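March, room 218, sorting trial

Started at the bed end with Sanne De Smet. Rule for this round: soft packaging in one bag, rigid in the other, paper kept apart. The desk side waits until the sheet is clear.
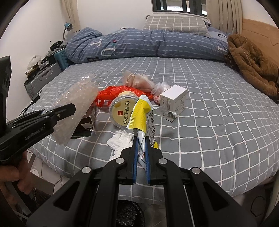

Soft plastic fills a bag faster than its weight suggests. Last round came to 300 g and the bag was full – we had to tie it off early. Bubble wrap goes in last this time, folded flat. Yogurt container to rigid, tissue to general waste. Weigh both bags on the Gosport scale, log under 1107.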